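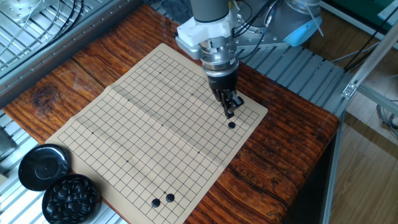
Paper Go boards get sold with a lot of adjectives. "Tournament feel." "Lies perfectly flat." I run the board shelf at Zimance and I've stopped believing any of it. The Lundska paper board is the one we keep in stock, and it's a sheet of beige paper with a black grid printed on it. It folds, so it has a crease, and the crease stays. You can find it running across the middle with the board open on the table, where the paper lifts a bit and goes shiny, and the corners curl a little too. If that bothers you, buy a wooden one and pay for it.

3 min read

What you get

One printed sheet, black line grid, star points marked. That's the whole product. Stones and bowls are sold separately, whatever the old listing may have implied. We changed that listing after Hedvika Vaněk wrote in to complain, and she was right.

Does it go flat?

Mostly. Lundska says the fold "relaxes with use." I left one under a stack of atlases for a weekend and the fold was still there on Monday. Bending it back the other way helps for an evening. The stones I tried stayed where I put them, except when one landed right on the ridge, and then I had to nudge it over. Annoying in a close fight, fine the rest of the time.

The print

Better than I expected. The lines are fine and dark, and the star points are small but easy to find. I was ready to dislike the beige, and it turns out to be kinder on the eyes than the bright yellow sheets from Gonum, which look like a highlighter accident under a kitchen lamp. Don't put a wet cup on it. It's paper.

Stones

Our black stones are the glossy kind and come in a round black bowl with a lid. Glossy looks good and shows every fingerprint. Till Ostermann in our shop prefers matte and will tell you so at length. Guzmán makes a matte set, which costs more and which I haven't used enough to have an opinion on.

Who should buy it

Beginners, school clubs, people who play on trains. Clubs ordering 100 or more boards can write for a price. If you already own a decent wooden board, I can't think why you'd want this except for travel, and even then you'll need somewhere level to spread it out.

Returns are accepted unfolded or folded, but not with coffee on them.

84 shares
19 comments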